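4.2 What people think a sofa is for

I should admit up front that I went into this part of the study expecting to write about cushions. Our first round of home visits in Vandmont had been all about throw pillows and blankets and who folds them, and I had a whole coding sheet ready to go! Then I sat down with the 131 household diaries and found that people hardly mentioned cushions at all. What they wrote about, over and over, was the covering: can I wipe it, can the dog go on it, will it stick to my legs in July. So I threw out the sheet and started again with two piles, leather (or something people called leather) and fabric, and the rest of this section comes out of those piles.

The fabric people in our sample clean rarely and in big bursts. A typical entry goes months with nothing and then one long Saturday-style blowout with the vacuum, the upholstery attachment, a bucket and a lot of swearing (I left the swearing in the transcripts, it's data). The leather people wipe. They wipe while they're on the phone, they wipe on the way to bed, and a lot of them don't write it down until we ask, which made me go back and re-read the Gotida diaries with a much more suspicious eye.
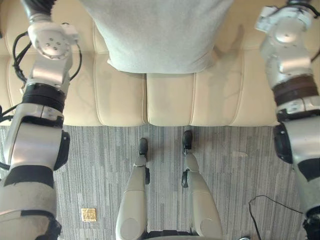
Figure 2. Cream leather sofa and gray striped carpet.

Seams came up as the big complaint among the leather households, and I had not planned for that one. We had asked about "surfaces," and people answered the question we asked, but in the margins and in the follow-up chats they kept drifting to the edges and the stitching. One diary from Pratilstead has a whole paragraph on crumbs and a butter knife. With raised piped seams like the ones in Figure 2, a flat cloth rides right over the ridge, and our diary keepers described going back along the piping with a fingertip, a cotton swab or (my favorite) a folded business card. I now count this as a separate task, "edge work," and I wish I'd had a name for it when we designed the diary. Light colors seem to make people fussier about it too, although we didn't set out to test color and I'd be careful with that.

The floor next to the sofa turned out to matter more than I'd guessed. Whatever comes off the seat has to land somewhere, and more than 90 of our households said they do the sofa first and the floor second. Five said they do it the other way around, and all five told us they know it's wrong. I asked the Sandu group about this in February and got a long and pretty heated discussion about vacuum cords, which I come back to in Section 5.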